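Mideo Kitchen Pack for School Robotics Clubs

The Mideo Kitchen Pack gives a club a whole kitchen to program in, and all you need to bring is a room with computers. One simulated arm, one simulated kitchen, and a stack of chores that start out easy and get wonderfully tricky. We built it for after-school teams in grades 8 through 12, and it runs on the same machines your students already use for class.

Work on the kitchen chores in the Mideo simulator: 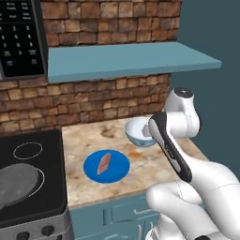
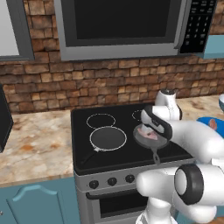
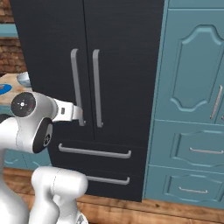 Students write their programs in Python or put them together from blocks, and they can switch between the two whenever they like. Most new members start with blocks, get impatient by the second or third meeting, and open the Python tab on their own. We love that moment! Every block shows the code behind it, so the jump is a small one.

What's in the pack

The kitchen, with its arm, cookware, dishes and food items
7 starter chores, each with a short student sheet and a coach sheet
A scoring tool that runs each program from different starting layouts
A replay viewer with slow motion and a free camera
Seats for one club for a full school year

The scoring tool is the part coaches write to us about. A program that works once can fall apart when the plate has moved a few inches over, and the tool moves things for you. Teams get a score for each layout and a replay of every run, so they can go back and find the exact spot where the gripper closed too early (it's almost always too early).

Ready for the Lostville Cup

The pack includes the practice chores for the Lostville Cup, our spring competition for school clubs. Teams have 3 minutes for each run and can score up to 700 points over the day. Points come from finishing the chore, from clean grasps, and from how well the team explains its program to the judges. That last one counts for more than students expect, so leave time to practice it.

Gunther Sperling coaches the Wednesday club at Cuvis High School and helped us write the coach sheets. He has his teams plan each chore on paper first, with one student playing the arm and another calling out moves. It gets loud, and it's a great way to learn why "pick it up" has to be broken into so many small steps. His warm-up game is printed on the back of coach sheet 1.

What you need

A Windows or Linux computer for every two students, with 8 GB of memory or more. A graphics card helps with the replay viewer, but the chores will run without one. An internet connection is needed for setup and for sending in Cup entries.

Price and ordering

Club license, one school year: $239
Renewals open in April, and saved programs carry over.
Order through the Lozano school store with a card or a purchase order. Install links go to the coach's email address.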